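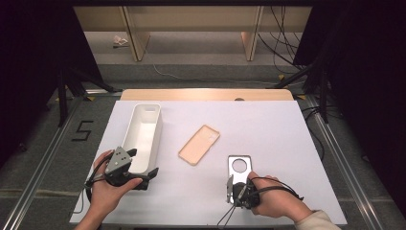 Peach phone case, long white tray and the silver plate with the round cutout, all out on the white table.

Welcome to the Pruvside sorting table! I'm Yabsira Workneh, and this gallery is where I put up the bits and pieces that come through our packing room before they go off to their boxes. I love this part of the work. You get to handle everything, turn it over and find out how it was made.

A few more notes on what's in this set, for those of you who wrote in after the February gallery.

The tray
Long, white and deeper than you'd guess from the name, with a slot-shaped opening toward the far end. It's open on top, so it's the first thing I reach for when small parts start to wander. We keep 11 of them on the Wadier shelf and I could easily use more!

The phone case
My favorite color of the whole batch - a soft peach that really wakes up next to all that white and silver. The camera opening is a rectangle up in the corner. Cases get packed flat at Dinsa, 28 to a carton, with a sheet of tissue between the layers.

The silver plate
Plain metal with one big round hole near the top, and I think it's a beauty. Plates like this go in last, standing on edge, with a strip of card on either side (they scratch if you so much as look at them).

The table
White top with a light wooden board along the far side, rounded at the edge. Pale things can get a bit lost on it, but colors look terrific, and I'm very fond of that wooden edge.

Next up is the Dendent order, about 300 pieces and lots of odd shapes - I can't wait to get those boxes open. The new set goes on the next page as soon as it's sorted.

Page updated 27 October 2022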